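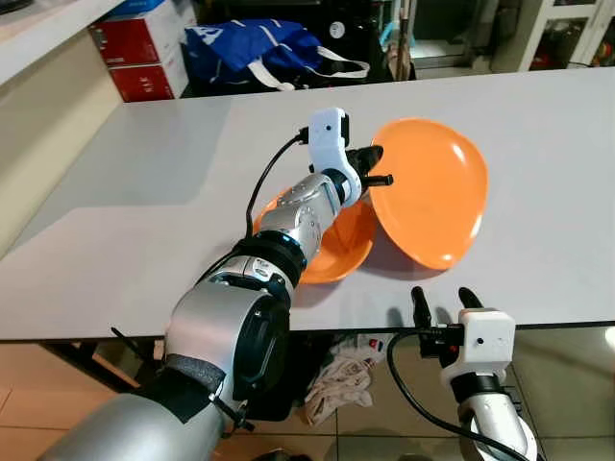

Two of the orange plates from the new dining service, one flat on the table and one tilted up on its rim.

Orange Plates to Enter Service in the Irisau Dining Room in November

The Dining and Household Office wishes to inform residents, staff and regular guests of Irisau that the dining room will change over to a new set of plates in November. The office has taken delivery of 300 plates, all in the same bright orange and in a single size. They will be used for breakfast, the midday meal and supper in the main dining room, and for the soup and salad counter in the garden wing.

The present white plates have been in daily use since the dining room was last refurnished. Many are chipped at the rim, and the pattern has been withdrawn by its maker, so that broken pieces have been replaced over the years with whatever came closest. Diners will have noticed that the stacks at the counter no longer sit straight. Annick Masson, head of the Dining and Household Office, reported in the spring that the kitchen was setting aside damaged plates every week and that mixed sizes were slowing down both the serving line and the wash-up. The replacement was approved with the household budget for the current year.

Choice of plate

Samples from several suppliers were tried at supper over a period of 15 days. The plate selected comes from the Ristia line. It is shallow and glossy, and its outline is a little irregular, so that it does not have the perfectly even circle of the old institutional pattern. Diners who returned comment cards spoke well of this. Several wrote that the plate looked like something from a home kitchen.

The color was discussed at greater length than the shape. Zohreh Mahmoudi, who manages the dining room floor, asked that whatever was chosen should stand out clearly against the tables, as the white plates have never done. The tabletops are a pale gray-white, and a number of residents with reduced vision have told floor staff over the years that they find it hard to judge where the plate ends and the table begins. A deep blue was also tried. It was liked for rice, fish and potatoes but made the vegetable dishes look dull in the evening light, and it was set aside. Some comment cards objected to orange as too strong a color for breakfast. The office has taken note of this view. Breakfast will continue to be served with the existing white bowls and cups, which are in good condition and will remain in use.

Mojtaba Ranjbar, head cook, has reviewed the weekly menus with the new plates in mind. Portions will not change. The carrot and lentil dish served in the cold months will be moved to bowls, as it was felt to disappear on an orange plate. Stews with a thin sauce will also be served in bowls from now on, given how shallow the plates are. All other main dishes will be plated as before.

Setting the tables

Floor staff will follow the arrangement below from the first supper with the new service. It is printed here for the benefit of residents who like to help lay their own tables, a custom the office is glad to see continue.

Each place is set with one plate, laid flat and set well in from the edge of the table. Forks go to the left, knife and spoon to the right, and the glass above the knife. The napkin is folded once and placed under the forks. Placing it on the plate is no longer recommended, as the napkin has then to be moved before food can be served. Bread is passed in baskets and no side plate is set, except at the November guest supper, for which separate instructions will be given to the floor.

Tables are to be wiped and dried before any plate is put down. The pale tops show crumbs and rings readily, and a plate set over a damp patch leaves a mark that must then be cleaned a second time. When checking a plate, lift it by the rim and tilt it toward the light. The gloss makes small smears easy to see at that angle, while they may be missed when the plate is lying flat. Any plate with a smear goes back to the wash-up and is not to be polished with a napkin or sleeve.

Plates should be lowered onto the table one at a time. Sliding a plate across the tabletop is noisy and, over time, hard on both surfaces. Dealing plates out from a stack held against the body is also to be avoided.

Stacking and storage

The wash-up area has been rearranged under the direction of Nima Kordestani, who oversees the pantry and stores. The tall shelf to the left of the hatch, which formerly held the large platters, is now reserved for the orange plates. The platters have been moved to the lower cupboard opposite, beside the roasting pans. Labels are in place on both.

Because the outline of the plates is slightly irregular, a stack may look uneven even when it is sound. Staff are asked to judge a stack by whether it rocks, and to rebuild it if it does. Stacks should be kept no higher than 15 plates on the shelf and should be carried in smaller numbers, with both hands beneath the lowest plate. The wheeled plate trolley may be used between the hatch and the counter. It is not to be used on the ramp to the garden wing, where the wheels are known to catch at the threshold.

A paper sheet is to be laid between plates that are going into long storage. Sheets are not needed for plates in daily use. The reserve will be kept in the dry store in the supplier's cartons, marked with the date of packing, and drawn on only with the agreement of the pantry.

Washing and care

The plates may be washed in the machine on the ordinary program. They should be scraped with a soft scraper and stood on edge in the rack, all facing the same way, with a free slot left where two plates would otherwise touch. Metal scouring pads must not be used on them. Dried egg and cheese should be soaked off in warm water before the plates go into the rack.

Residents who wash plates in the small kitchens on the upper floors are asked to use the sponge and mild liquid provided there, and to return the plates to the hatch by 2 in the afternoon or with the supper trays. In past years a fair number of plates have come to rest in the upper kitchens, where they are of no help to the midday service. The office would be grateful for cooperation on this point and will send a cart around each floor at the end of the month.

A chipped plate should be taken out of use at once and handed to the pantry, with a word on where it was found. No charge is made to residents for breakage and no explanation is required. The note is kept only so that Mr. Kordestani can see whether plates are being damaged in one particular place, as happened with the glasses and the old draining rack.

What will become of the white plates

White plates in sound condition will be offered first to residents for their own rooms. They will be set out on the long bench in the entrance hall during the week of the changeover, and may be taken without signing for them. Those left over will go to Khúc, the neighborhood kitchen on the far side of the square, which has asked for them for its lunch service. Chipped plates will be broken up and used under the pots in the courtyard, where the gardeners have requested drainage material.

The serving dishes, platters, bowls, cups and saucers are not affected. The blue-rimmed platters given to the house by the Irance choir will continue to be brought out on feast days.

Questions and a further trial

Homa Zarei of the residents' desk is collecting remarks on the new service throughout the first weeks. Remarks may be left in writing at the desk or made in person before supper. The office is particularly interested to hear from residents who found the old plates difficult to see, to grip or to lift, and from anyone who eats with one hand. A plate with a raised inner edge is available on request and will remain so. It is supplied in white only at present, and Ms. Zarei has asked whether a matching orange version can be obtained.

A short session on laying and clearing tables with the new plates will be held in the dining room at 2 in the afternoon on the day before the changeover. It is intended for floor and kitchen staff but is open to residents. Tea will be served afterward at the window tables. Those wishing to attend are asked to give their names at the residents' desk, so that enough chairs can be left out when the room is cleared after the midday meal.

During the changeover itself the counter in the garden wing will be closed at supper, and all diners will be served in the main room. Trays for residents who take their meals upstairs will be delivered at the usual time. The garden wing will reopen for breakfast the following morning.

Dining and Household Office, Irisau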